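3.2 Materials and sorting task

Small ornaments were chosen because they are handled often in most homes and are rarely stored in a fixed way. The Costhorpe set holds 65 pieces of costume jewelry, bought secondhand in two lots in September. Pieces with broken clasps were left out. We kept single earrings, which turned up in many of the drawers we surveyed earlier.

Each layout mixed long, flexible pieces with small, rigid ones. Layouts were built on a round table with a patterned cloth, as we wanted a surface like those found in the homes we visited. A typical layout had strings of beads or pearls, a chain, a pendant, a brooch and an earring, with an open box at the back of the table (Figure 2). Chains were put down as they came out of the bag and were not straightened first.
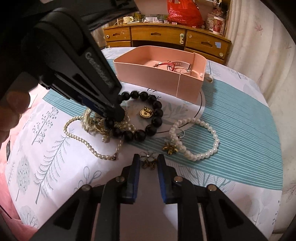
Figure 2. Jewelry on and near the paper mat, including a black beaded bracelet with a gold pendant inside its loop, a pearl necklace and a tangled gold chain necklace. A pink watch is in the open box.

Participants were asked to put the pieces in an order that would let them find any one of them again. They were given no categories. We used the six groups of the Prollden scheme only afterward, when coding the results: neckwear, wristwear, earrings, pins, loose pendants and other. A pendant on a chain was coded as neckwear. Watches went under wristwear, even when a participant kept them apart from the bracelets.

Two problems came up in coding. Pearl strings of middle length could be read as either a short necklace or a doubled bracelet, and for these we went by the length of the piece when closed. Flower shapes were the second problem. Brooches and earrings with similar flowers were often placed together as a matching set, and the Prollden scheme has no group for sets. We coded such pieces one by one and recorded the pairing in a separate field, which is used in Section 4.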